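How to Press a Wool-Blend Blazer at Home Without Making It Shiny

Posted by Danica Kuruc, May 15, 2021

I love a wool blazer. I own more of them than one person needs, and for years I sent every one out to be pressed because I was scared of my own iron. Then my friend Iresha Rathnayake, who did alterations for a long time, sat me down and taught me how to do it, and I haven't paid for a pressing since January! You can do this. It's slow the first time and really satisfying after that.

What you need

A steam iron with a wool setting
A press cloth (plain white cotton, washed a few times, no fabric softener)
A tailor's ham, or a bath towel rolled up very tight
A sleeve roll, or a smaller towel rolled the same way
A clothes brush
A spray bottle of clean water
A wide shaped hanger

Read the care label first. If it says do not iron, stop there and take the jacket to a cleaner. If the blend has a lot of polyester in it, go one setting cooler than you think you need. 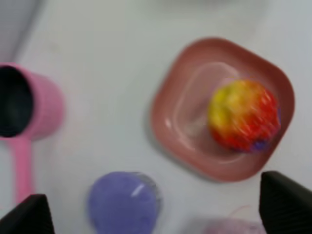

Brush the whole jacket before any heat goes near it. Work downward with the nap, and get under the collar and the pocket flaps, where lint loves to hide. Heat sets dirt into wool, so give this a good couple of minutes. Empty the pockets too. I once pressed a perfect outline of a bus card into my favorite Skunder blazer and it took weeks to relax out.

Step 1: Test a hidden spot

Turn up the inside hem at the back. Lay the press cloth over it, mist the cloth lightly, and set the iron down for a count of three. Lift it. If the cloth sticks or the wool looks flat and glossy, turn the iron down and try again an inch over.

Step 2: Start with the sleeves

Slide the sleeve roll inside so the front and back of the sleeve aren't lying on each other. Most jacket sleeves are not meant to have a crease. Press, lift, move over, press again. Don't slide the iron back and forth the way you would on a shirt, or you'll stretch the wool and get ripples you'll be chasing all afternoon.

Step 3: The body

Do the back panels first, then the side panels, then the fronts. Keep that cloth between the iron and the wool the whole time (yes, even for the little bits). Use the ham under any curved seam or dart, especially at the chest and waist. If you flatten those, the jacket loses the shape you bought it for.

Around pockets, lift the flap and press underneath, then drop the flap and give it a quick touch. A strip of brown paper tucked under the flap keeps its edge from printing through. 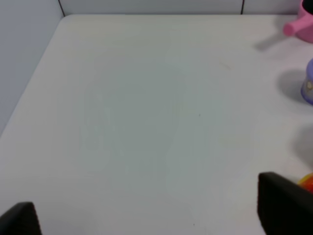
Step 4: Collar and lapels

My favorite part! Open the lapels out flat and press them from the underside, working from the points in. Then fold them back into place and steam the roll with the iron held just above the cloth, no contact at all. Shape it with your fingers while it's warm. You want a soft roll from the collar down to the top button. A hard crease there makes even a lovely jacket look tired.

Step 5: Shoulders

Put one hand inside the shoulder in an oven mitt, or set it over the end of the ham, and steam from above. Pat, don't press. Shoulder pads hold moisture, so go easy.

Step 6: Let it rest

Hang it on the wide hanger, buttoned once, and leave it alone overnight. Warm wool takes on any wrinkle you give it, so no wearing it straight out the door, tempting as that is.

If you already have shine

Mist the cloth, hold the iron just over it so the steam goes down into the wool, then brush the spot gently against the nap. Repeat once or twice. Light shine usually lifts. Old shine on elbows and seats is mostly worn fiber, and steam won't bring that back.

Next up I'm doing pleated pants, so dig yours out and get that press cloth washed!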